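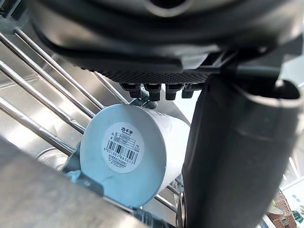

Gripper in dark grey, close up. Picture: Hendemance

Print this release | E-mail this release

Free heartburn diary goes out to homes across Kornlow and Tillman

Health information charity Hendemance is delighted to launch the Vilberg Diary, a free pocket booklet for people who get heartburn and would like to work out what sets it off. The first 3,000 copies are ready now, and anyone living in Kornlow or Tillman can pick one up from a library, a pharmacy or the Hendemance stall at Kornlow market on Saturday.

Heartburn is the burning feeling that rises behind the breastbone when acid from the stomach comes back up the food pipe. Lots of us get it now and then, often after a big meal or when bending down or lying flat. Some people also notice a sour taste, a cough that won't shift, or a hoarse voice in the morning. It can spoil a good dinner and a night's sleep, and plenty of people put up with it for years without ever mentioning it!

The diary covers two weeks. Each day has a page with room for meals, drinks, bedtime and how the evening went, and there is a row of little boxes to shade in when the burning starts. It takes a few minutes to fill in. At the back is a fold-out sheet where all the days sit side by side, and we think this is the best bit of the whole booklet, because patterns that are hard to spot from memory (the late supper, the second coffee, the tight waistband) suddenly stand out on paper.

We tried it out in the spring with 528 people from both towns. They scribbled all over it, told us the boxes were too small, asked for a space for snacks and sent back pages with gravy on them. Nearly everything they asked for has gone in. The boxes are bigger, the snack line is there, and the cover is now wipe-clean.

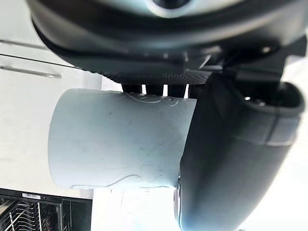 One diary-keeper in Tillman told us she had blamed tomatoes for years and had stopped buying them altogether, yet her pages kept pointing at the time she ate and hardly ever at what was on the plate. She has moved supper to half past six and has tomatoes back in the fridge.

Triggers differ a great deal from one person to the next, so the booklet doesn't hand out a list of banned foods. It does suggest some simple things to try, one at a time:

Eat smaller meals, a bit more often.
Leave three or four hours between your last meal and bed.
Raise the head of the bed a little, with something firm under the bed legs or the mattress. Extra pillows tend to bend you in the middle and don't help much.
If you smoke, ask your pharmacist about stopping.
Go easy on alcohol and coffee for a few days and note any change.

There is a page on remedies from the pharmacy as well, with questions to ask at the counter, particularly if you are pregnant or already take other medicines. Please don't stop a prescribed medicine to see what happens in the diary. Speak to whoever prescribed it first.

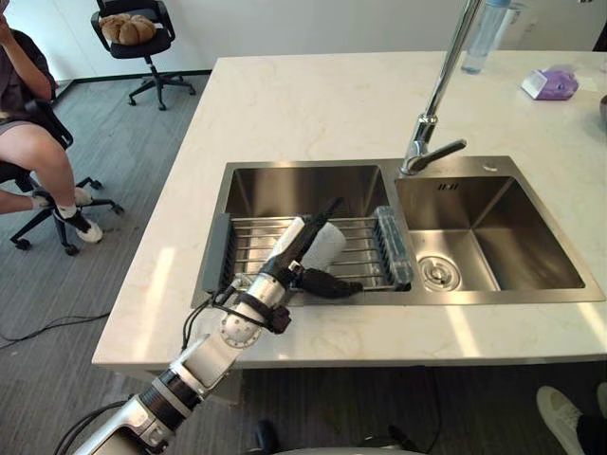 A cup over the drying rack at a double sink. Picture: Hendemance

The diary also says plainly when to get help. See your GP if you have heartburn most days for three weeks or more, if food seems to stick in your throat, if you are often sick, or if you are losing weight without meaning to. Chest pain that feels tight or heavy, or that spreads to the arm, neck or jaw, needs an emergency call straight away.

Requests have been pouring in since the trial ended, and at the last tally they stood at 3,398. A second print run is already booked, so if your local shelf is bare when you get there, leave your details at the desk and a copy will be posted to you. A large-print version follows in June.

The Vilberg Diary is free, and you don't need to register or send anything back. We'd love to hear how you get on, though!

Print this release | E-mail this release

Reader comments (4)

Reader in Kornlow: Picked one up at the chemist this morning. Is there a version for night shifts? My "bedtime" is 9am and I've had to cross out half the headings.

Hendemance: Good point, thank you. Cross out away for now, and we'll look at blank headings for the second run.

Anonymous: The tip about the bed legs worked for my husband, but do make sure both sides are level. We slid about for a week.

Tillman resident: Library had none left at lunchtime. Left my address as it says above.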